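3.2 Repeat patterns in printed wallpaper

By the 1960s most printed papers sold for ordinary homes used a short repeat, which meant less waste when the lengths were cut to match at the seams. Ovals, circles and rings suited this well. They have no top or bottom, so a length hung upside down did not spoil the wall.

For this part of the project I looked at 98 samples from the Brostetti pattern books and sorted them by motif. Florals were the largest group and ovals came second. I then looked for similar patterns in use now.

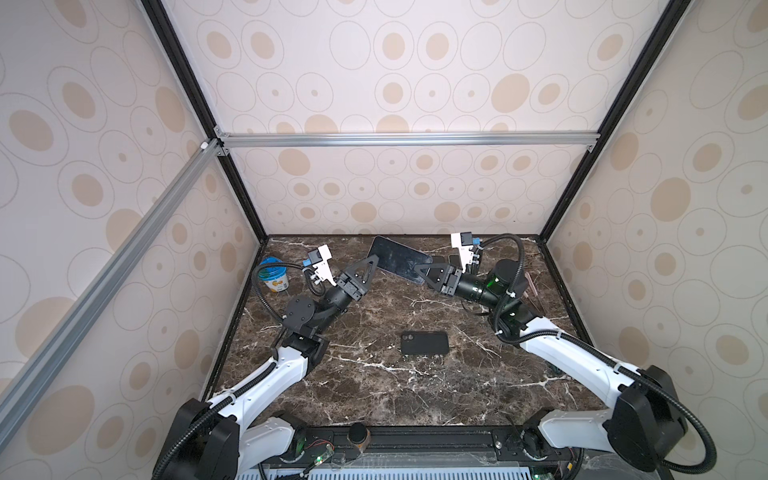 Fig. 3. Filled tan ovals and thin grey outlined ones on a beige ground.

The oval papers in the books fall into two kinds. In the first, the shapes are solid and sit apart from each other. In the second, outlines are placed round a solid centre, and the eye reads the rings as rows. The second kind is harder to hang. A small error at the seam shows at once, because a ring that does not close is easy to spot.

I tested this with 10 classmates, using two sheets of each kind joined with a 2 mm error. All of them found the fault in the ringed paper. Only three found it in the plain ovals. It is a small test and the lighting in the studio was not the same for everyone - I would repeat it in September with a lamp.

3.3 Colour

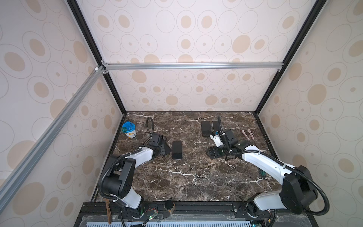

Þórarinn Juhl

Beige, tan and grey come up again and again in the later books. Aebischer sold its ringed papers in orange and brown at first and moved to paler grounds afterwards. Tristum did the same, but kept one dark brown paper in the range for hallways.

Pale grounds make the joins less obvious and are easier to match with furniture. They also show dirt sooner, so Wesow coated its papers for kitchens. I could not find a price list for the coated ones.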